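FOR IMMEDIATE RELEASE
2026-04-15

Losov opens its hand-held gripper kit to small workshops, starting in Moltutcombe

MOLTUTCOMBE – I'm Mawar Liew, I run the teaching side at Losov, and I get to write this one myself because our usual press person is on leave (hello to anyone who was expecting her, she'll be back soon!). From today, small workshops, repair benches and college departments can borrow our hand-held gripper kit and teach a robot a job by simply doing the job.

We call the kit Menon. You hold it, you squeeze it, and the two fingers at the front open and close. A camera sits behind them and keeps an eye on whatever the fingers are doing. You pick something up, put it where it belongs, and do it again a few more times. Those goes are sent to us, we train on them, and what comes back is a skill file for an arm fitted with the same fingers. You don't write any code and you don't need an arm in the building while you're showing the task, so you can do it at your own bench with your own drawers and your own lamp.

There are 40 kits in the first lending round. Each one goes out for two weeks with a charger, a spare set of finger pads and a printed booklet that I have tried very hard to keep short. We ask for 200 goes at one task before you send anything in. I know that sounds like a lot! Most of the people who tried it over the winter got into a rhythm quite quickly, put the radio on and found it went by faster than they'd feared.

Why hand-held, and why small jobs

We've done remote control as well, and we still do. Our bench in Plindadby has a pair of arms that you drive from a seat across the room, and for heavy things, or anything you'd not want your knuckles near, I would pick that every time. But driving an arm from a distance is slow to learn. People grip too hard, or they stop short and creep the last little bit, and all that creeping ends up in the training. With Menon in your hand you move more or less as you normally would, and the goes look like a person working.

The jobs people asked us for in December were nearly all fiddly ones. Wires into drawers, wires out of drawers, small parts back into the right compartment of a clear organiser. Thin wire is a pain because it springs about and loops over itself, and see-through plastic is a pain for a camera, what with the reflections and the edges showing through one another. So we put both into the starter task that comes with the kit – a length of red wire and a smoky plastic box with a pull-out drawer. If you can show that one clearly, you can show most things you'd find on a workbench.

A go at the starter task includes the approach to the box as well as the handling, so please don't skip straight to the drawer. Start with the fingers open and some clear table between you and the box, then come in at whatever speed feels natural. If you drop the wire, carry on and pick it up again. We keep fumbles in on purpose, and we only throw a go away if the camera was covered or somebody wandered off halfway through.

Two views from the gripper's camera at the starter task: fingers closed over the open drawer with the red wire, and fingers open with the box further off.

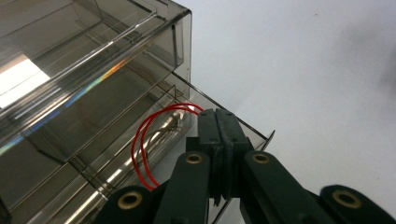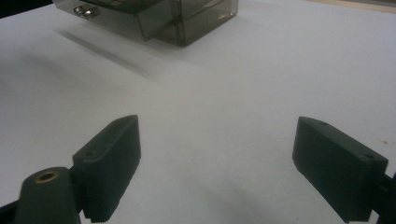
How to borrow a kit

Write to the lending desk at Losov with your name, where you work and one sentence about the job you'd like to teach. One sentence really is enough. Tell us if you're left-handed too, as the strap needs swapping over and we'd like to do that before it goes in the post.

There is no charge for the loan in this first round. You pay return postage, and the skill file you get back is yours to use and change. We keep the recordings for training unless you tick the box on the form that says you'd like them deleted afterwards.

Moltutcombe workshops get first pick, then Plindadby, then everybody else in the order the letters and emails arrive. Anyone local who would like a try before signing up is welcome at our Moltutcombe bench during opening hours, and I'll happily put a gripper in your hand.

Press contact

Mawar Liew, teaching lead, Losov, Moltutcombe. Interviews by phone or at the bench. Journalists are welcome to have a go at the starter task too, though please leave a bit of extra time for it.

ENDS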